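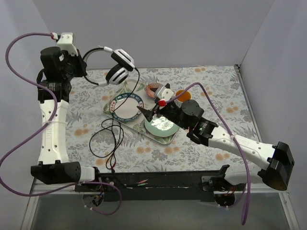

Bench Assistant, Returns and Repacking (part-time)

Posted in March by the Wollmont personnel office

Wollmont handles customer returns of wired audio goods for the Pluva and Havlíček shops. We need one bench assistant at the Endholm site to check over-ear headphones and prepare them for resale.

The work

Each unit is taken from its return bag, logged and looked over under a bench lamp. The assistant will:

– check the headband for cracks and the ear cushions for splits, flattening or loose stitching
– run the full length of the cable through the fingers, feeling for kinks and breaks in the sleeve
– play the test tones through both sides and note any drop in level
– wipe down the earcups and headband, and change the cushions where the grade sheet calls for it
– coil the cable without twisting, tie it and place the unit in its tray

The bench takes in 670 units in a normal month and up to 2,000 after the winter sales. Faults are entered against a list of 181 codes. The codes are taught during the first two weeks and there is no need to know them beforehand.

Hours and pay

Twenty hours a week, 8.30 am to 12.30 pm. Pay is 118 per shift before tax, with paid leave in proportion to hours worked. The post is for nine months and may be extended.

What we ask for

Steady hands, good close eyesight (with glasses if worn) and hearing good enough to pass a short tone test. Clear handwriting is needed for the tray labels. Soldering experience is useful but not required – repairs go to a separate bench.

To apply

Send a one-page letter and a list of past jobs to the personnel office, quoting "Endholm bench". Applicants asked to visit will carry out a half-hour trial on six units, for which travel costs are paid.

Last updated: March

Contact | © Wollmont | Back to top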